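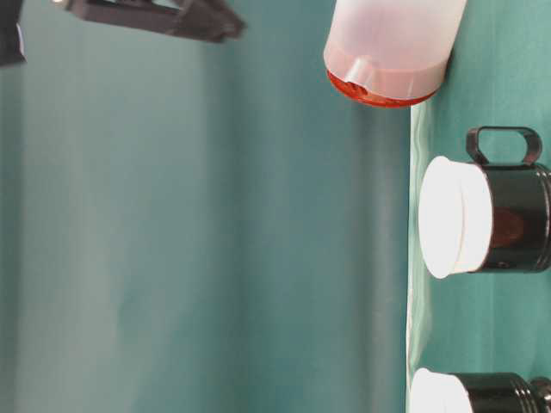

Margaux Vidal had not slept much, and she didn't care. The new fingers had come off the printer at six in the morning, still smelling of warm plastic, and by nine they were bolted to both arms and she was bouncing on her heels in front of the controller.

"Skakeler first," she said. "Then Hoarau. Same table, same moves, same everything."

"You said that on Thursday," said Arlo Whitlock. He had the notebook open on his knee and a pencil behind each ear. "Then you changed the fingers, the camera mount and the gain, all before lunch."

"And it was a great morning!"

It had been, too. The Skakeler controller was old and stubborn and she loved it. It ran its loop every 20 milliseconds like a grandfather clock, and when it closed a gripper you could hear it make up its mind. The Hoarau was the newcomer, smooth and quiet, and it had 2000 settings. Arlo had read the manual for all of them, 380 pages, on the bus.

She slid her hands into the leader handles and squeezed. Across the table the fingers answered, a hair behind her own. She opened them wide, closed them, opened them again. Lovely. The long taper let her see past the tips for once, and she leaned into the wrist view on the monitor until her nose was almost on the glass.

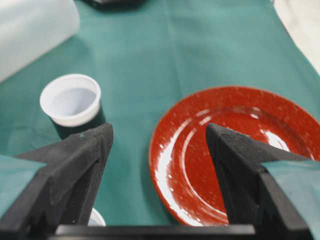
"Look at how much cloth I've got between the tips," she said. "With the old blunt ones I was driving blind. I could have parked a truck in there and missed it."

"Is that a number?"

"Write down 'much better.'"

Arlo wrote down 'much better' and underlined it, because Brodance was paying for the week and Brodance liked things underlined.

They did the approaches next. Down to the cup, stop, back off. Down to the plate, stop, back off. The plate was the mean one, all shine, and the Hoarau's auto exposure kept hunting every time the glare moved. Margaux found the setting that locked it - number 1051, buried under a menu called Comfort - and let out a whoop that brought someone from Skillora to the door to see if anyone was hurt.

"We're fine," Arlo told them. "She found a menu."

Then she switched arms and did it all over again from the other side.

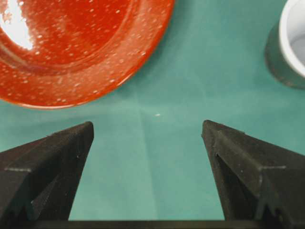 "It feels different," she said after a while. "Do you want to try? You should try. It's like the Skakeler is holding my elbow and the Hoarau is just sort of letting me go."

Arlo put down the notebook. He didn't drive often. He took the handles the way you'd take somebody's baby, and the arm dipped, wobbled, and steadied. He brought the fingers halfway together and held them there, not touching anything, just holding.

"Oh," he said.

"Right?"

"It's very light."

"That's the Hoarau! Now flip the switch and do the same thing."

He flipped it. There was the little click, the grandfather clock waking up, and his shoulders dropped an inch. He smiled down at the tips for a good long time, and she let him, though her own hands were itching to get back in.

"I like this one," he said. "I know I'm supposed to like the other one."

"Who says?"

"The manual, mostly."

She pulled up the second stool and opened the notebook to a clean page. At the top she wrote SKAKELER and HOARAU with a line down the middle, and then she sat chewing the pencil, trying to find an everyday word for what a hand feels when it's two yards away from itself.

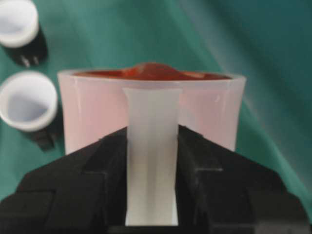 The Afternoon Run

By two o'clock the page was full on both sides and they had swapped seats four times. Arlo was driving again. Margaux read him the list out loud, and whenever he disagreed he tapped the handle with his thumb, and across the table the gripper gave a tiny nod of its own.

"Softer on the close," she read.

Tap.

"No? Okay, okay. Show me."

She flipped the switch to Hoarau, and he reached out and showed her.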